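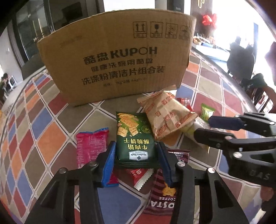 Snack table, before sorting. KUPOH box at the back, beef crackers in the green packet up front.

From: Valdir Pimentel
To: snackswap list
Date: Aug 29, 2018
Subject: Re: [snackswap] What do we do with all the little packets?

Hi all,

Tinance wrote:

> I've been going back through the notes from the last swap and I think we
> have a packet problem. The big bags are easy, people see them and take
> them. It's the singles that sink to the bottom and end up in my trunk. I
> still have a sack of them from spring and I'm scared to look at the dates.
>
> Could whoever is hosting next PLEASE try something other than one giant
> heap? I don't care what. Shoe boxes, muffin tins, a clothesline. Also can
> we agree on what happens to stuff with no English on it? Last time a whole
> pile of perfectly good crackers went home with me just because people
> didn't know what they were picking up.
>
> And is the limit for postage still what it was? I've lost track.
>
> T.

OK, I'm hosting next, so I guess this one is mine! I put everything out on the table this week to see what I've got, and the picture at the top is how it looked when I started. I love that tablecloth, by the way. All those red and orange and blue diamonds. The trouble is that small shiny packets disappear on it completely, so for the swap itself I'm going to put a plain sheet down. Remind me if I forget, I'm attached to it and will try to talk myself out of it.

Taking Tinance's points in a jumbled order.

The heap. Yes, agreed, no more heap. What I want to try is sweet on one side, salty on the other, and drinks stuff (coffee, tea, powders) in its own tray so it doesn't get mixed in with things you chew. I already caught myself doing it wrong: there's a dark red and white striped Costa Coffee packet in that picture sitting right in with everything else, and if you were going fast you'd take it for a cookie or something. Drinks tray. Same for anything that needs hot water.

I tried the muffin tin idea. It works great for hard candy and it's useless for anything flat. The cracker packets stand up in it for a second and then flop over. A bread pan is much better, you can file them in there like index cards and flip through. I have two bread pans and could use two more if anybody has some they don't bake in.

No English on it. I think the answer is sticky labels, and I'm happy to write them if people will help me read. The green packet up front is a good one to start with. It's Member's Mark, and the Chinese says beef filling crispy crackers, 牛肉馅酥脆饼干. There's a picture of square crackers on the wrapper, so you'd get the cracker part without any help, but the beef is the bit you'd really want to know before you handed one to your vegetarian sister-in-law. (Ask me how I know. Different cracker, same mistake.) So I'd put BEEF CRACKER on the label, big letters, and that's plenty. We don't need the whole ingredient list translated, just the thing that would make somebody say no: meat, nuts, shellfish, very spicy. If someone has a real allergy they should stick to the packets they can read all the way through themselves, and I'd like that written on a card at the end of the table.

I'd say anything we can't identify at all goes in a separate bowl marked MYSTERY, adults only, your own risk. Palaniappan suggested that two swaps ago and we laughed at him but I think he was right.

While I'm at it, wrappers. I have one with just "Love" on it, red, serrated edge, and I can't tell you a thing beyond that until I turn it over and squint. There's a big see-through beige one with red printing too. If you're sending me stuff ahead of time, please write what it is on a scrap of paper and rubber band it on. Ten seconds for you, saves me an evening.

The box. A heads up so there's no confusion on the day: the big KUPOH carton at the back of the table is NOT snacks. The print on the front says it's a dishwashing set, powder and cleaning tablets. I'm saying this now, with feeling, to everyone who brings kids. Dishwasher tablets and candy should not be on the same table and on swap day that carton will be under the sink with the door shut. And please, if you reuse cartons for mailing, don't use one from detergent. Even a clean one can carry the smell, and crackers pick it up like you wouldn't believe. The Zavora parcel last October was all rice cakes and every one of them tasted like a laundromat.

If you do reuse cartons (food ones!), the kind with the little symbols printed on are nice to have, the arrows for this way up, the wine glass, the umbrella. I can't swear that anyone at the post office pays attention to them but it makes me feel better about sending cookies.

Postage. The limit is still 800 grams a parcel if you're mailing to another member. That's with the box. I weigh mine on the kitchen scale and aim for 600 so I have room to stuff in extras when I get carried away, which is always. If you're coming in person there's no limit, just be sensible.

Dates. Tinance, look at the dates! Do it over the trash can. My rule for the table is going to be nothing that's already past, and anything close gets put right at the front so it goes first. I'm going to sort mine tonight and I fully expect to lose some old favorites.

What I still need from you all:

Bread pans, two, see above.
Someone who reads Chinese better than I do, for an hour or so of labels.
Someone who reads Korean at all.
Sticky labels. I have one pack of 100 and that isn't going to cover it.
A plain sheet or tablecloth if yours is bigger than mine.

Skirkum folks, are you carpooling again or should I move my car out of the driveway? Let me know either way.

I'll send directions in a separate message so they don't get buried under all this.

Valdir

--
snackswap list
To unsubscribe, send a blank message with "leave" in the subject line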